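Portada > Reportajes > Industria > Automatización

Una cucharada de soja

Fuimos a la jornada de puertas abiertas de Skemholm esperando ver el futuro de las cocinas industriales. Encontramos dos brazos, una báscula y bastante paciencia.

Imprimir | Enviar por correo electrónico
39 comentarios | 822 veces compartido

La invitación hablaba de «autonomía real en tareas de dosificación». Llevo suficientes años recibiendo invitaciones de este tipo como para saber que el adjetivo «real» es el que hay que vigilar. Aun así acepté, en parte por curiosidad y en parte porque Skemholm había prometido enseñar el sistema Diro sin vídeo de por medio, con la máquina delante y los visitantes a un metro de la mesa.

La sede queda al fondo de un polígono, detrás de un almacén de azulejos. A la entrada reparten una acreditación, un café mediocre y un folleto a todo color en el que la palabra «inteligente» sale hasta en el pie de imprenta. La demostración era en la planta de arriba, en una sala de paredes blancas donde cabíamos mal.

El ejercicio se explica en una frase: pasar legumbre de un recipiente a un cuenco y llegar al peso pedido. Lo hace cualquier niño que ayude en casa. Para una máquina tiene su dificultad, y eso lo concedo sin regatear: las semillas ruedan, se amontonan de manera distinta cada vez y no avisan. 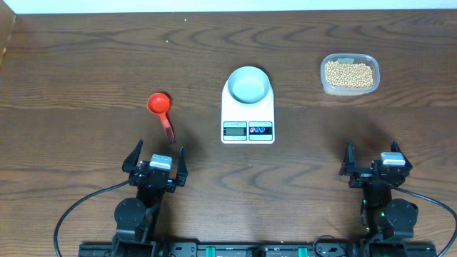

El puesto de dosificación de Diro: cuchara medidora roja, báscula con el cuenco vacío y soja seca.

Lo primero que pregunté fue quién mandaba. En estas demostraciones conviene saber si el brazo decide o si hay una persona guiándolo desde otra parte, y la respuesta fue más larga de lo que me habría gustado. Según la empresa, Diro aprende de ejemplos grabados en los que un operador mueve los brazos, y después repite la tarea por su cuenta. ¿Cuántos ejemplos? Para esta, 859. ¿Y si mañana se cambia el cuenco por otro más hondo? «Habría que ver», me dijeron. Apunté la frase, que me pareció la más sincera de toda la mañana.

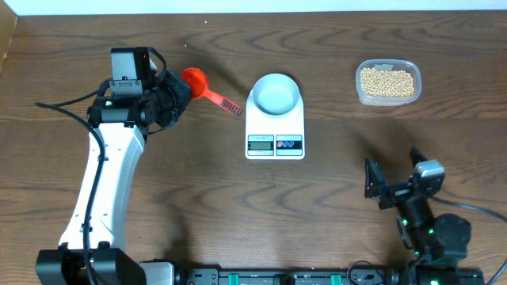 Mi desconfianza con los robots de cocina viene de antiguo. He visto freidoras autónomas que necesitaban a un empleado al lado y baristas mecánicos que tardaban más que la cola. Por eso me fijo en los gestos pequeños, que son los que cuestan dinero cuando fallan. La cuchara roja, por ejemplo, sujeta en la pinza izquierda sobre la mesa, junto a la báscula y todavía sin una sola semilla dentro. Agarrar un mango de plástico fino y mantener la cazoleta hacia arriba es un problema respetable. También es un problema que en una fábrica se resuelve desde hace décadas con una tolva y una válvula.

Se lo planteé al equipo. Me contestaron que la tolva sirve para un solo producto y que el brazo, en teoría, vale para muchos. El argumento es bueno, lo malo es el «en teoría». La jornada enseñaba un producto, una cuchara y un cuenco.

Tampoco ayudó el entorno. Quien haya pisado una cocina colectiva a la una del mediodía sabe que allí no hay mesas despejadas ni paredes blancas, y que las cosas nunca están donde estaban ayer. Pregunté por vapor, grasa, guantes, prisas. Me remitieron a una prueba prevista para marzo con Cozma, la empresa de comedores que figura en el folleto como «socio de validación». De resultados, por ahora, nada.

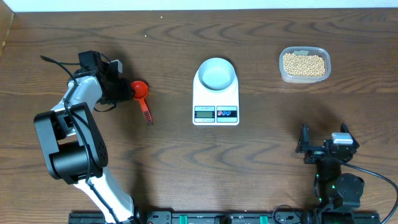 Lo que cuesta y lo que no se dice

Del precio se habló poco. Skemholm no vende todavía el conjunto; lo cede a clientes piloto mediante una cuota cuyo importe nadie quiso darme. Otro de los interesados es Tradwood, distribuidora de semillas y legumbre a granel, que envió a 2 representantes. Estaban más callados que yo y tomaban más notas. Uno quería saber cuánto producto acaba en el suelo al cabo de un turno. Buena pregunta. No había turno que medir. 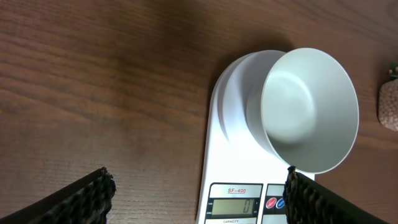 Medir es, al final, de lo que va todo esto. Un sistema que dosifica se juzga por la cifra que deja, y la cifra hay que poder comprobarla con un instrumento ajeno a quien lo vende. En este punto la demostración me resultó simpática: la báscula es una SF-400, de plástico blanco, y desde la cámara de la pinza se lee un cero bien grande en la pantalla, con el cuenco puesto encima. Me gusta que se vea el número. Me gustaría más que la empresa publicara una tabla con los pesos pedidos, los obtenidos y los intentos descartados. La pedí. Me dijeron que lo consultarían.

Salí con el folleto doblado en el bolsillo y una impresión menos hostil que la que llevaba al entrar. Hay trabajo serio en esa sala y gente que conoce sus límites mejor que su departamento de comunicación. De ahí a la «autonomía real» queda un trecho que en Skemholm prefieren no medir en voz alta. He solicitado asistir a la prueba de Cozma. A la hora de cerrar este reportaje seguía sin respuesta.

Imprimir | Enviar por correo electrónico | Compartir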